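5. Two-handed recording: fabric items

Section 5 covers recording demonstrations with the Wedari hand-held grippers on cloth and other soft goods. Complete the calibration in Section 4 first. A demonstration recorded with an expired calibration is rejected by the import tool and can't be recovered later.

Dark fabric held in the ridged pads, over a patterned blanket: 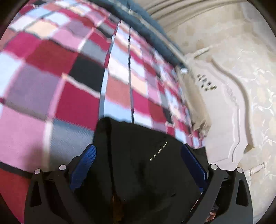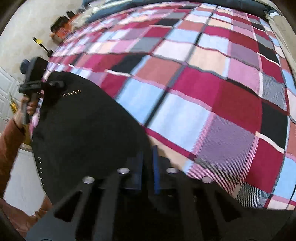 Polyxeni Kalogeropoulos objects that a busy background makes tracking slower to settle, and that the Skirdale policies trained on plain tabletops reached a usable success rate with fewer demonstrations. Her remark applies to policies tested on the same plain tabletop. For policies that will be tested in rooms they have not seen, record on furnished surfaces as set out in 5.2.

5.1 Before recording

1. Wipe both pairs of pads with a dry cloth. Do not use alcohol, as it hardens the ridges.
2. Close each gripper fully and release it. The width reading in the status panel must return to its open value within 3 seconds.
3. Check the free space on both memory cards. A session of 30 demonstrations needs 62 GB per gripper.
4. Start the left gripper, then the right. Wait for both status lights to turn steady.
5. Hold the two grippers so that each camera sees the other gripper, and press Sync on the left one. Keep still until the tone sounds.

CAUTION: Do not reach between the pads while a gripper is closing. The linkage can pinch.

Note: If the tone does not sound, move both grippers closer to the work surface and repeat step 5. Mirrors and large windows are the usual cause of a failed sync.

5.2 Choosing the surface

The position of each gripper is computed from its own camera and motion sensor. The camera needs fixed visual detail to work from. A blanket, rug or tablecloth with a printed or woven pattern gives good detail as long as it does not slide.

1. Tuck in or weigh down any loose cover.
2. Remove items that could be dragged along with the fabric.
3. Do not change the lighting between demonstrations in one session.

Note: When the item fills most of the view, tracking falls back on the motion sensor alone. The import tool accepts short gaps of this kind. If a gap is too long, the demonstration is marked "drift" and left out of training.

5.3 Recording one demonstration

1. Lay the item down in a new starting position. Vary the folds and the direction it faces.
2. Press Record on either gripper. Both will start.
3. Grasp the item with the first gripper near an edge or seam. Take a small amount of cloth - a thick bunch slips out of the pads when pulled.
4. Grasp with the second gripper. Pause briefly before pulling.
5. Stretch, lift or fold the item as your task sheet describes. Move at a steady speed and avoid quick wrist turns, which blur the video.
6. Release with one gripper, then the other. Do not open both at once.
7. Move both grippers clear of the item and press Record again to stop.

CAUTION: Keep your sleeves and free fingers away from the fabric. A policy cannot copy a move that was helped along by the operator's hand. Discard any demonstration in which this happened.

5.4 Dark fabrics

Black and navy items need extra care. With automatic exposure, the camera adjusts to the brighter background and the folds in the cloth lose contrast. Set exposure to Manual and raise it until folds show in the preview. Stitching, trim and studs help the policy find the item's orientation, so do not cover them with tape.

In the Flostham trials, 27 demonstrations of a single dark garment were recorded twice by Dionysis Tsolakis, first on automatic exposure and then on manual. The policy trained on the manual set missed fewer first grasps. The second grasp showed no clear change - most of those errors came from gripper height, which exposure does not affect.

5.5 Ending the session

1. Stop both grippers and wait for the status lights to go out before removing the cards.
2. Copy both cards to one folder. The import tool pairs the files by sync time.
3. Run the import and read the report. Repeat any demonstration marked "drift" or "unpaired" on the same surface.

Pad replacement is covered in Section 8.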